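Brevwood clinic adds evening hours for cancer patients

Patients in treatment at the Brevwood cancer clinic will be able to book infusion chairs until 8 p.m. starting in April, the clinic said Thursday.

The change adds four chairs on two evenings a week. Until now the last appointment was at 3 p.m., and many patients with jobs or school-age children had to take a full day off for each session.

"We asked people what was hardest, and a lot of them said the clock," said nurse manager Brittany Robichaud. The clinic mailed a survey to 400 current and former patients last fall and got 234 back. Evening hours came out first, ahead of parking and a quieter waiting area.

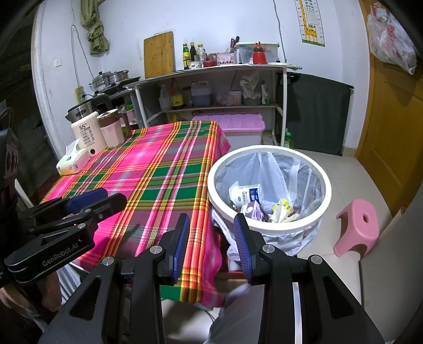 A pink plaid cloth covers the table, with a packet of tissues at the far corner.

Noémie Arsenault of Mondstead finished five months of treatment for breast cancer in the winter. She drove in from Mondstead for every session and used up her vacation days by the third one.

"I would have taken a 5 o'clock slot every time," she said. "You go home, you go to bed, and you've still put in most of a day at work."

Evening patients should use the Beaudoin Street entrance — the main doors lock at 6 p.m. Blood work still has to be done by noon on the day of treatment, either at the clinic or at the lab in Mondstead.

Patients who want to move an existing appointment can ask at the front desk or call the scheduling line.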